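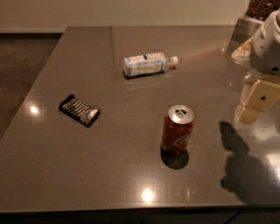 Matúš Baláž wanted to know what a dark, glossy counter does for a kitchen besides show every fingerprint.

14 April 2021, by Peter Kuruc
3 min read

I took his question to Kadlec, the Tondeddale shop that has sold stone-look tops for 30 years. The fitter I met there didn't push the shine very hard.

"People see it in a showroom with good lights," he said. "Then they get it home and there are crumbs."

I asked about seams. The brochure calls them invisible. "You'll find it if you look," he said. "I tell people that before they pay."
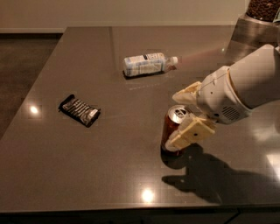
Glossy dark top with speckles and a faint seam toward the back.

Then there is Skumard, the polish he sells for $30 a bottle. Does it do anything dish soap doesn't? He took a while with that one. "It smells better."

And soda spills? "Wipe them up." A guarantee? "Read the small print." I did, and seams aren't covered. He says he would still pick the dark top for his own house. I'd want to live with one through a February first.

Comments (3)

Brudotano: Ours is matte. Crumbs show on that too.

Matúš Baláž: So, fingerprints.

tilegirl: $30 for a smell, no thanks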